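Kálmán Katona has been selling secondhand dining tables out of a former feed store in Tumdale for 10 years, and he does not believe in solid oak. He believes in the tree. It's the label he has trouble with.

"People come in and tell me they paid extra for solid," he says. "I ask them, solid what? They don't know. The ad said solid."

I had come to ask about Mirkico, the online seller whose "heirloom" tables have been all over my neighborhood since May. Its site promises a table your grandchildren will fight over. Katona has taken in two of them so far, and he isn't impressed. The tops are fine, he says. His complaint is with the way the legs are fixed on.

"You lift one end to vacuum and you feel it move. A table shouldn't move like that after a year. Maybe I got two bad ones – I'm willing to hear it."

I put it to him that a dealer in old furniture has every reason to run down the new stuff. He shrugs.

"Sure. Don't take my word for it. Get on the floor and look underneath. Who does that? They look at the top and they look at the price." 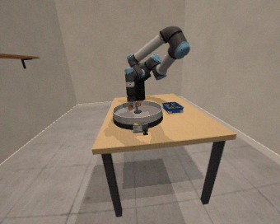 The price is where he gets loud. A customer once showed him a bill for 362 dollars, for a "wood care plan" that covered neither scratches nor water rings. He asked her what was left. She read it again in his shop and couldn't say.

His own stock doesn't escape either. Near the door is a long piece by Tóth, a local maker who closed years ago, and I say it looks well built. "It's all right," Katona says. "He rushed the drawers."

Then what should a family with kids and not much money buy? I expected him to say used. He took his time.

"Something cheap that you can sand," he said. "The Botero, the plain one, it's ugly but you can sand it. Then stop reading about tables."

I asked if I could quote him on the ugly part. He said the company had heard it from him already, by letter, and hadn't written back.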